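April
by Szabolcs Bíró

The sourdough diaries, or how I stopped worrying about the holes

A few of you wrote back after the last newsletter to ask what happened with the bread, so I'm giving the bread the whole thing this month. If you came for the gardening, skip down to the footer and I'll see you in May, no hard feelings!

Quick catch-up for the new people. I got a jar of starter from my neighbor Mrs. Szekeres back in the winter, and she told me to feed it every morning and not to give it a name. I gave it a name within the hour. It's called Cola, after the color it went when I tried feeding it dark rye and forgot it on the windowsill over a long weekend. It smelled like nail polish and I very nearly threw it out. Mrs. Szekeres took one sniff, poured off the brown liquid, gave it two spoons of plain white flour and some water and told me to leave it alone until supper. By supper it was halfway up the jar. I've been a bit in awe of it ever since (and of her).

So, the baking. My first loaves were bricks. I don't mean that in the cute way people say it when their bread is a tiny bit dense – I mean my brother-in-law knocked on one and asked if anybody was home. I was following a recipe off the internet that had you do everything by the clock: four hours for this, thirty minutes for that, into the fridge, out of the fridge. And my kitchen in March is cold. The back wall faces north and the radiator under the window has opinions. Four hours in somebody's warm kitchen in a sunny place is a whole different four hours from mine, and it took me 5 loaves to figure that out, which is a lot of flour to spend on learning to read a thermometer.

What fixed it was a straight-sided jar. You pinch off a bit of dough when you've finished mixing, drop it in a little jar, put a rubber band where the top is, and then you watch the jar and forget about the clock. When it's gone up by half, you shape. Some days it takes all morning, and one miserable Sunday it took 11 hours and I shaped the thing in my pajamas just before midnight. Best loaf I'd made up to then! Go figure.

The flour matters too, though less than people on the forums would have you believe. I drive out to the mill at Tenmont once a month and buy a big sack of their strong white and a small bag of the whole wheat. I mix in a scoop of the whole wheat, no more than that, or the dough gets sticky and I get cranky. I used to weigh out 1000 grams at a time and make a pair of big loaves, until I noticed we were only ever getting through one before it went stale. Now I make half that and everybody's happier, me most of all, because half the dough is so much easier to wrestle.

Now for the holes. If you've ever looked at bread pictures online you know what I mean – those giant caves you could park a bike in. I wanted them badly. I added more water, I folded the dough like a letter, I folded it like a fitted sheet (so, badly), I bought a fancy blade for slashing the top. And I did get the holes, eventually. I got a beautiful loaf full of them, I cut myself a slice and buttered it, and the butter went straight through onto my sweater. Jam too. My daughter tried to make a tuna sandwich with it and ended up eating the tuna with a fork. 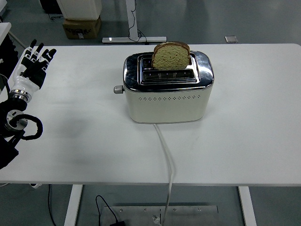

After that I went back to less water, and I've been baking what my grandmother would have called bread. It's got a close crumb, it slices thin, and it holds an egg. I still slash the top because I paid for the blade, but it's one line down the middle and that's that. If you want to try it, take your usual recipe and leave out a couple of spoonfuls of water, then give the dough a proper knead at the start instead of all that folding. It'll feel stiff. Keep going, it softens up after a bit.

A word on storing it, which three separate people asked about. Cut side down on the board for the first day, then in a cotton bag, and never in the fridge. If you can't finish a loaf, slice it while it's fresh and freeze the slices flat. I keep mine in an old cookie tin lined with parchment so they don't weld themselves together.

The last bit of bread news is that the Stadedbridge library is doing a starter swap, any weekday afternoon this month, at the front desk. Bring a clean jar with a lid that isn't screwed down tight. (I screwed mine down tight once. We were finding bits of Cola on the ceiling at Easter.) I've left a couple of jars there with my handwriting on the label, so if yours goes brown and smells like a nail salon, you'll know whose fault it is. Pour off the liquid, feed it white flour, and go do something else until supper.

Next month it's back to the tomatoes, and the slugs, who have already found them.

– Szabolcs

You are receiving this newsletter because you signed up for it. To stop getting it, use the unsubscribe link in your email.

This site uses cookies to remember your settings. Accept | Manage

Contact | All text copyright Szabolcs Bíró | Back to top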